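Speaker notes: Planning the second handling cell
Equipment planning session, Altumcombe, 19 August 2022
Speaker: Rohani Govindasamy, Production Planning

Slide 1. Purpose of the session
Welcome colleagues from Finance and from the Seyoum site. State that the session concerns the request for a second handling cell and the way in which its costs should be presented. No decision on a supplier is sought today. Questions on staffing should be held for Evie Hebden, who speaks after the break.

Slide 2. What the request covers
The request is for one arm, one gripper, a work table and the guarding. Delivery and installation are included. Training is not, and appears under a separate heading at the wish of Finance. Mention that the April version of the paper placed training in the main sum, and that members holding that version should discard it.

Slide 3. Where earlier budgets fell short
Explain that the arm takes most of the attention in any bid, while the parts fixed to the end of it are often entered as a single line. For the first cell, that line was too small. Fingers, pads and brackets were ordered one at a time, each with its own delivery charge. The sum of 2190 pounds was spent in this way during the first year and had to be found from the general maintenance budget. Pause here. Azlan Nasution has the order records should anyone wish to see them.

Slide 4. The parts to be handled
The Palludine order consists largely of bent angle pieces. These have two faces and a fold, and the fingers must be able to close on them without marking the finish. Gripping pads should therefore be treated as items that wear and are replaced, and should be budgeted by the year. The table surface also collects scratches and scuffs in use. The paper proposes a replaceable top, priced separately from the frame of the table.

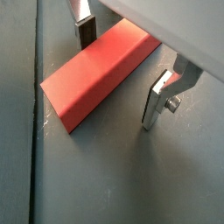
Slide 5. Comparing the quotations
Telel and one other firm have replied. Ask members to compare the two on the same terms. Telel quotes 9 weeks for delivery and includes a spare set of fingers. The other firm quotes 8 weeks and lists fingers as an extra. Adi Pasaribu has set both out in a single table, which is in the pack behind the blue sheet. Do not read the table aloud.

Slide 6. Length of service
The paper assumes a working life of five years for the cell as a whole. Pads and the table top fall outside this assumption. If asked why a longer period was not used, refer to the finance policy on plant and equipment, and offer to supply the longer calculation in writing.

Slide 7. Matters still open
Floor space beside the press has not been confirmed. The power supply at that end of the building requires a survey, for which Pui-shan Chuang is obtaining a price. Service cover may be bought with the cell or added later, and Finance is asked to state a preference.

Slide 8. What is asked of members
Written comments on the paper should be sent to Adi Pasaribu. Comments on the parts list are especially welcome from those who run the first cell. Allow time for questions, then hand over to Evie Hebden.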